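Clearing the hall floor, part 2

Posted in: House, Floors

The first post covered the measuring. Readers who skipped it need only one thing from it: the hall is tiled in marble, the back room is wood, and the two meet at a threshold that has annoyed me for as long as I have lived at Skencombe. This post covers the clearing, which took longer than the measuring and will probably take longer than the sealing.

The sealer I settled on is the Wistholm penetrating type. The sheet that comes with it asks for a bare floor, swept, washed with a neutral cleaner and left to dry overnight. It also asks that nothing acidic has been on the stone recently. Marble is mostly calcium carbonate, so vinegar, lemon and a good many bathroom sprays will etch it. The etch shows up as a dull patch when the light is low and cannot be washed out. I have two such patches near the front door, both mine, both from a descaler I put down without wiping the base of the bottle.

Most of what lives on the hall floor is there by default. I come in with my hands full, put things down, and the things stay. Over a winter this produces a layer. My method for removing it is to work from the walls inward in strips, one tile wide, and to deal with each object before touching the next. Every object gets one of four outcomes: it goes to a room, to the shed, to somebody else, or in the bin. A pile for later is not permitted, although I did keep one for the first hour and had to sort it again afterward.

Bottles first, always. A bottle leaning against a wall will eventually go over, and stone is unforgiving on both counts: the glass breaks, if it is glass, and the contents go into the surface if the contents are oil or anything colored. Light marble takes an oil stain very readily. A poultice of baking soda and water under plastic wrap will draw some of it back out, but I have never had one work completely on the first application.

Rolls are the second category. Tape, paper, liner, anything on a core. They travel. I have found the same roll of masking tape in three different rooms in one week without any memory of carrying it. They now go on a dowel in the shed, sorted by width, with the ends folded under so I can find them.

Small boxes are third and cause the most delay, because each one has to be opened. A box with a label still on it is no guarantee that the labeled item is inside. I opened one marked as hinge screws and found fuses, a key and the receipt for the hinge screws. The key fits nothing I have tried.

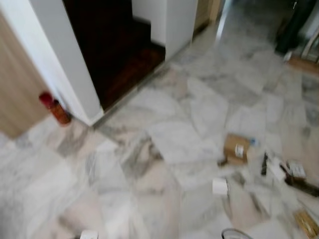 The corner by the door is the slowest strip. Dust collects where the skirting meets the floor, and a broom pushes it further into the joint. I use the crevice tool on the vacuum first, then a dry paintbrush, then the vacuum again. Grit left in that line will be dragged across the tile by the applicator pad, and the scratches from it are fine enough to miss until the sealer has cured over them.

The wood side of the threshold does not get sealer. I mask it with low-tack tape and press the edge down with a plastic card. Demetrio Moya, who laid the floor in his own place, told me to pull the tape while the sealer is still workable and to pull it back on itself at a shallow angle. I tried this on an offcut and got a clean edge. On a second offcut, left until the next morning, the edge came away ragged.

Slavica Nikolovski asked in a comment on the last post whether I had considered a Grerkus mat and leaving the floor alone. I have. A mat covers the walking line and traps grit under its border, and I would rather have the grit where I can see it. She may still be right about the area directly inside the front door.

Total for the clearing: 86 minutes for the first strip, which included the pile I had to sort twice, and less for each one after. I stopped on Thursday with the threshold strip still to vacuum a second time. The wash is next, then the overnight dry, then masking. If the weather stays dry in May I can leave the door open for the fumes. I still need to buy a second applicator pad and find out what the key is for.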